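Erdale kitchen trial gets its budget - just

Posted May 27, 2025

Good news from Erdale this week! The money for the two-armed kitchen robot has been signed off, and after the spring we've had with quotes going back and forth I did a little dance by the kettle. We're going with Ollberg for the arms and hands, and the first order goes in during June.

Clive Catterall, who looks after our equipment spending, has split the purchase into 2 stages. We pay for the simulation licence and the setup days now, then the hardware once we're happy with the tabletop tasks on screen. I wanted the lot in one go (of course I did), but he's right that a wrong choice of hand would hurt far less this way.

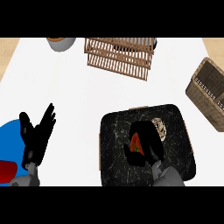

The hands are where most of the arguing happened. Rollow offered us a plain two-finger gripper for a good deal less, and I know some of you would have taken it. I still think proper fingers are worth paying for when half the job is fruit and crockery - and the spares come out at £70 a finger, which I can live with.

We've also put aside £440 for a sturdier table and a bit more than £1000 for training, so Chin Street can send people over as well. If you'd like a place, drop me a line before the order goes in. Clive would like it known that lunch isn't in the budget.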